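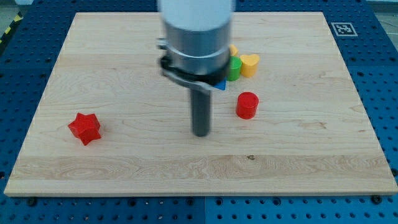
Cheap furniture has ruined us for looking after things. I'm including myself in that. We bought a Haso dining table when we moved to the unit, and I never once wondered what was under the shiny top layer, because you don't, you wipe it and you chuck it on the kerb when it swells. Five years if you're lucky. Real timber asks a bit more of you. Look at a plain pale board with that faint wavy grain and the one small dark mark down near the middle, and you start having opinions about it. Whether the mark should face up. I'd say up, always. My sister says under, she's wrong.

Anyway. Hard rubbish week in our street again and I counted nothing, didn't need to, it was up to the letterboxes. Bookshelves mostly. Desks with the corners blown out. A cot. All of it the same grey mush inside once the rain got in.

People say solid stuff is a rich person's hobby. Partly true! I'm not going to pretend a new hardwood table is in reach if you're renting and moving every 2 years. But second-hand is a different story, and that's where I get cranky, as the op shops near us have stopped taking big furniture altogether. No room, no truck, no one to lift it. So the good old sideboard goes in the crusher next to the rubbish one. Same pile, same fee.

Ashraful Uddin had a repair stall at the Saturday market for a while and charged me 28 dollars to reglue a chair. I grumbled. Then I sat on the chair for eight winters. The shop price for a new one back then was not much more than that, and there's the whole problem in one receipt – fixing looks dear next to buying, right up untill you've bought the third one.

What I'd like from the council, if anyone there reads this far. A shed. Dry, lockable, somewhere near the tip gate, where the decent pieces can sit a fortnight before they get smashed. Let people take them. Let the TAFE kids practise on the wrecks. Not expensive, they already own the land and half of it is weeds.

And teach sanding in schools again. I can't sew either but at least I know its possible to mend a shirt. My nephew is 16 and thought a wobbly leg meant the table was finished. Took a spanner and one cup of tea to sort out.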